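Plekolari opens equipment planning service for buyers of manipulation arms

Kornau, August 17, 2026 - Plekolari has opened a planning service for organisations that intend to buy a robot arm for light object handling and need a costed equipment list before they go to tender. The service is called Platard. It takes a written task list from the buyer, runs each task in simulation, and returns a schedule of hardware, floor space, spares and staff time.

The service was tried from May with Cabrera, a contract test laboratory that handles small household goods. Cabrera supplied a list of 218 placements, grasps and transfers. Platard simulated 651 layouts against that list, varying the position of the base, the height of the work surface and the type of gripper. Layouts that failed on reach or clearance were dropped before any prices were requested.

Each buyer receives the following:

A layout drawing with the base position and mounting height.
A gripper specification, with finger length and opening width stated separately.
A budget split into purchase, installation and yearly upkeep.
A list of tasks the proposed equipment can't do.

The last item is priced as well. Where a task falls outside the reach of a single arm, the report gives the cost of a second arm and the cost of leaving the task to staff, so that the two can be compared on one page.

Work surfaces are modelled as the buyer describes them. They need not be flat, level or made for the purpose, and the default object set mixes small parts with ordinary items such as mugs. Close views are supplied alongside wide ones - finger clearance is difficult to judge from a wide view alone.

Simulated views, arm and gripper with small objects:
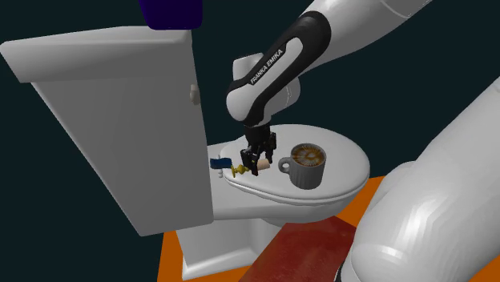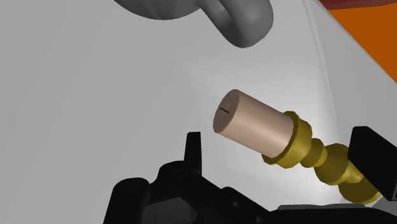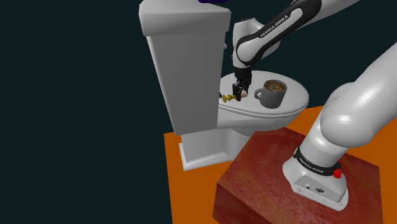 Reports are delivered within 15 working days of receipt of a complete task list. The fee is 900 euros for a single workstation. Sites with more than one workstation are quoted separately, as are tasks involving liquids, food or powders.

Platard doesn't sell arms or grippers and takes no commission from suppliers. Simulation results are for planning only and don't replace a risk assessment on the installed equipment. Buyers remain responsible for guarding, electrical supply and operator training, although all three appear as lines in the budget.

Task list forms and a sample budget sheet can be requested from the Plekolari office in Kornau. Orders placed before the end of the year include one revision of the layout at no charge.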